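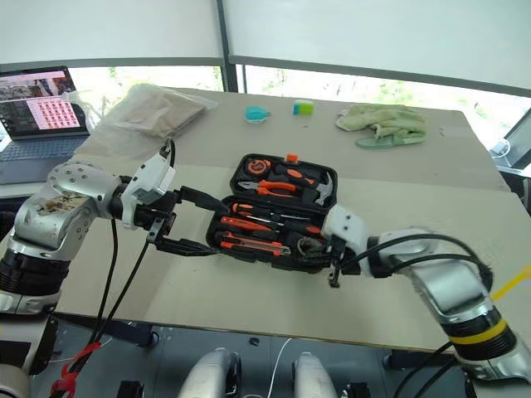

Tool case open on the table, lid slots and tray slots filled.

Repacking a molded tool case

1. Set the case on a flat table with the hinge side away from you. Open the lid fully.
2. Fill the lid first. Tape measure goes upper left, pliers across the middle, hammer on the right. Press each tool in until it stops moving.
3. Lay both screwdrivers flat in the lower tray. Retract the utility knife blade and seat it near the front.
4. Close slowly. If the lid stays up at one side, reopen and reseat the hammer.

Loose slots: cut a strip of felt, 2 mm thick, and line the slot. Do not glue it until the lid has closed over it cleanly.

Revised Oct 20, 2026, D. Barrientos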